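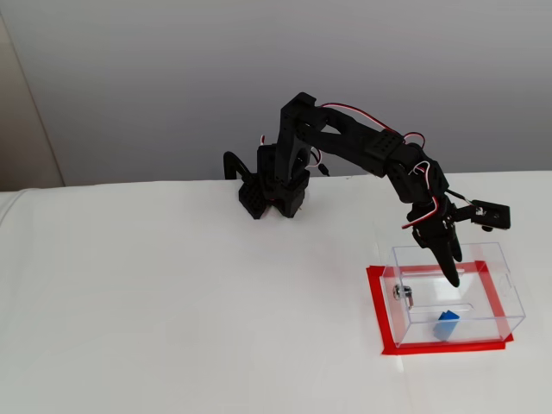
The arm at the Rankin workshop, with its gripper over the clear box and the blue block inside.

Shared Workshop Arm Moves to Supervised Member Use

The robotic arm under construction at the Rankin workshop has completed its assembly stage and is now open to members for supervised sessions. The build was carried out under the Steltuvness project, which supports members who wish to take on work too large for a home bench. Thongchai Sukprasert, who leads the project, presented the arm at the general meeting on Feb 18, 2023, and answered questions from members on its construction and use.

The arm is assembled from black plastic brackets and servos and ends in a two-finger gripper. Members of the project chose this form of construction so that a single joint can be removed and replaced without taking down the rest of the arm. Several joints were rebuilt during the winter after the first set of brackets proved too flexible under load. The original brackets have been kept in the parts cabinet and may be used by members for other work.

Total spending on the build to date is $1000, which is the full amount approved for the first stage. Parts were ordered through Zidis in 3 shipments. The second shipment contained the wrong servo horns for the wrist, and the exchange delayed the work. No further purchases are planned for this stage. Members who have unused servo extension leads are invited to leave them in the tray marked for the project.

Wiring

The meeting devoted considerable time to the wiring. The red-and-white leads currently run in open loops along the outside of the arm. This arrangement allows each joint to travel through its range without pulling on a connector, and it makes faults easier to trace. It also leaves the leads exposed. Members working near the arm are asked to keep sleeves, lanyards and tools clear of the loops at all times. A proposal to enclose the leads in fabric sleeving was discussed and deferred until the wrist has been tested further. The concern raised was that sleeving would stiffen the bundle at the point where the wrist bends most sharply.

Practice Task

The project has adopted one standard task for all members who use the arm. A small block is placed in a clear acrylic box with an open top. The arm must lower its gripper into the box, close on the block, lift it clear of the walls and set it down on the table. The position of the box is marked on the tabletop in red tape. Members must return the box to the marked position at the end of each session and must not move or replace the tape. Results recorded with the box in any other position cannot be compared with earlier ones and will be left out of the log.

To date, the log contains 142 attempts. The most common fault is contact between a finger and the rim of the box on the way down. The second is a weak hold on the block when it lies at an angle to the fingers. Mr. Sukprasert reported that both faults became less frequent once the descent was slowed, and he asked that the slower setting be kept for the present. Members who believe a faster setting is justified should write to the project with their reasons before making the change.

The control software, written by members and known as Brarkumeck, is stored on the workshop computer. A printed copy of the start-up and shutdown steps is kept in the project binder. Please read both pages before a first session. Changes to the software may be made only on a separate copy, and the name of the member responsible should be entered at the top of the file.

Sessions

Supervised sessions will be offered in the evening through the end of February. Each is limited to 6 members. Priority will be given to those who have completed the workshop's basic electrical course and have not previously used the arm. Names may be added to the sheet at the front desk. Members under the age of 16 are welcome when accompanied by an adult who has also signed the sheet.

The following rules apply during all sessions. One person operates the arm at a time. Hands must remain outside the box while power is on. The power supply must be switched off before any bracket is loosened or any connector is removed. Food and drink are not permitted at the table. Any unusual noise from a joint should be reported to the session supervisor and entered in the log, with the number of the joint if it is known.

Next Stage

The project intends to prepare a proposal for a second stage of work, to be considered with the spring budget. Items under review include a replacement set of fingers with a softer gripping surface, a more rigid mounting for the base, and a small storage case for blocks of different sizes. Written suggestions are welcome and may be left in the Steltuvness folder at the front desk. Members wishing to build a similar arm at home may borrow the parts list and bracket drawings overnight. Both must be signed out and returned by noon the following day.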